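Planning office notebook, June, start of the afternoon

Back from the rankings meeting. Writing this up while I still remember which numbers were real. Sipho, Ntombi, add in the margins as usual, and please initial this time.

Where we stand

The Sandville plan still says we will be in the top 200 by the end of the strategy period. The new table from Gerketti (the rankings outfit, for anyone joining us late) doesn't give exact positions below a certain point, only bands, and we are in a band. The vice-rector's speech gave us a single position anyway. I asked where it came from. Someone in communications took the middle of the band.

So the first job this week is to rebuild our score from the published method and see which parts we can move and which parts are weather.

Run 1: the staff count

Pulled the staff list from the HR system, Silach. Pulled it again from the payroll export. They differ by 59 people. Sibusiso's first guess was retired staff with library cards, and he was right for most of them. The rest are people who teach one course in the second semester and exist only between August and November. Gerketti wants full-time equivalents on a fixed census date, and we have been sending them heads. This makes our student-to-staff ratio look better than it is, so fixing it will cost us points. I have told Marietjie. She said "good" in a tone I am still working on.

Decision: we send the honest number. If we climb on the other one, somebody will audit us at exactly the wrong moment, and it will be me in the chair.

Run 2: the papers

Yaowalak matched our publication list against the index. It took her two days and a lot of tea. The trouble is our name. Since the merger with the Matlala campus, authors have been signing as:

Sandville University
University of Sandville
Sandville-Matlala
Matlala College (old, still popular with the chemists)
Dept. of Soil Science, with no university at all

The last one is my favorite. She had 2,000 records in the sample and tagged every one by hand where the matching script gave up. The script gives up easily. The Matlala papers are the real find, because the index still treats them as a separate place, and so all their citations go to an institution with no students and no phone.

Yaowalak is drafting the merge request. It needs a letter from the registrar on proper letterhead. We have three letterheads. I have asked which one is proper and expect to hear by winter.

Note from N.F.: soil science have been told. They say everybody knows where they are.

Run 3: the reputation survey

Not much to test here. A fifth of the score in the old method, more in the new one, and it comes down to whether professors in other countries have heard of us and remember it kindly. Ntombi wants to nominate people our staff have really worked with. The other proposal on the table was to mail a glossy brochure to 30 deans. I have opinions about brochures. They are in last year's notebook, with underlining.

What I'd like to try is dull. Ask each department for the visitors they have hosted, check the addresses, and write to those people twice a year with something worth reading. No result for two cycles at least. It will not fit in a speech.
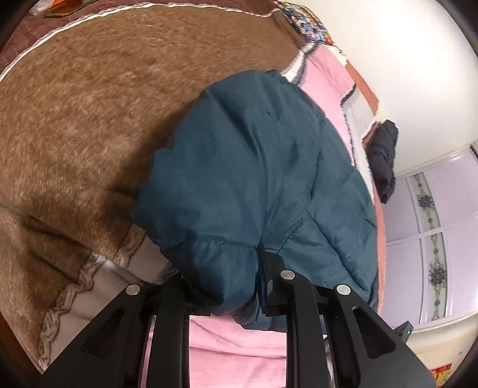 Run 4: what the students get out of it

Marietjie's question, and it stopped the meeting for a good minute. If we do everything on the list and go up a band, what is different for a second-year on the Matlala bus? Sipho said the degree is worth more when they apply abroad. Fair. Then he admitted he had no data on how many apply abroad. Neither do I. The alumni office has a spreadsheet, last touched by a man who is now an alumnus of the alumni office.

I'd put the lab hours and the bus ahead of the survey, personally. Neither of them scores.

To do

Me: redo the ratio with the FTE figures and send Marietjie both versions, side by side, no adjectives.
Yaowalak: merge request, plus a one-line rule for how authors write the name. One line. The last rule ran to four pages and misspelled it.
Sibusiso: find out who in Silach can mark the semester-only people properly.
Ntombi: visitor list, start with engineering, they keep records.
Sipho: alumni spreadsheet. Sorry.

Still open: whether we ask for the speech to be changed. Marietjie says she will raise it after the budget. The printed version has already gone out to the schools, so I have filed a copy here with the band written on it in pencil.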